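Grolleck Closes Front Workroom for Wall and Panel Refit

Sunday, October 2, 2022

The front workroom at the Grolleck building will stay closed to outside bookings while its wall surfaces and lighting are brought up to the standard already used in the rear rooms. The work covers one long wall, the white panels fixed against it, and the fittings that light them. Benches, power outlets and floor covering are outside the scope and will be left as they are.

The front room was last refitted when the building changed from storage to shared workshop use. At that time the walls were painted with a flat off-white coating and the lower portion was left bare. Tenants used it to lean boards, sheet stock and folding tables, and the coating wore through at several points. A repair in January dealt with the worst patches but did not address the cause.

The current work takes a different approach. The upper wall keeps its flat paint. Below it, white panels with a harder, glossier face take the contact. They are supplied by Platel and cut on site by Brekke, the contractor that handled the rear rooms. Each panel is fixed at 11 points and can be removed on its own if it is damaged, so a repair does not require the whole run to come down. The total order for the building was 136 panels, of which the front room accounts for the last delivery.

Itsuki Hoshino, who manages the building for Grolleck, said the glossy face was chosen for cleaning. Flat paint holds marks from tape, pencil and rubber, and the usual fix has been to paint over them. The panel face can be wiped with water and a mild detergent. Solvents are not permitted, and a notice to that effect will be posted at the sink.
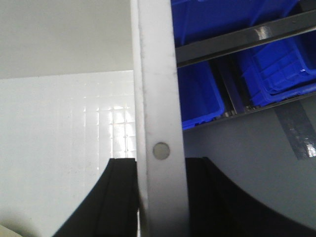
Glare was the main objection raised by tenants during the trial period in the rear rooms. A glossy surface reflects whatever faces it, and a bright source shows up as a distinct patch. Product photographers and people doing close inspection work reported that the patch moved into view when they shifted position at the bench. Painters and frame makers made the same complaint about the afternoon hours.

Three measures were tried. The first was to lower the output of the fittings, which reduced the reflection but left the bench surface too dim for fine work. The second was a film applied to the panel face. It cut the glare well enough but began to lift at the corners and made the surface harder to wipe down. The third was to change the angle of the fittings so that less light reached the panels directly. Hoshino said the third option was adopted for all rooms.

In the front room, the fittings will be set on adjustable brackets made by Irard. The brackets lock at 4 positions, and the setting will be recorded on a card kept in the room. Tenants may change the angle during a booking but are asked to return it to the recorded position before leaving. The brackets need a hex key, which will hang on a hook by the door.

The cost of the brackets and their installation is $856. It will be paid from the building's maintenance budget and will not be added to tenant rates this year. The panels were covered by the original refit contract. No figure has been released for the wall repair under the panels, as the extent of the damage will be known only after the old coating has been scraped and the surface checked for loose material.

Work on the lower wall comes first, followed by panel fixing and then the lighting. Cutting will be done in the loading area to keep dust out of the adjoining rooms, and the loading door will be kept shut during that stage. Deliveries should use the side entrance until further notice. The corridor stays open throughout.

Tenants with standing bookings in the front room have been moved to the rear rooms at the same hours. Anyone who needs the larger bench should ask at the desk, where a sign-up sheet is available. Materials left on the front room shelves must be labeled with a name and unit number. Unlabeled items will be boxed and held in the storage cage.

Small areas of the upper wall may also be repainted after the fittings are moved, where old bracket holes need filling. The paint requires a full night to cure before anything is placed against it. A reopening date will be posted on the building notice board once the lighting has been checked.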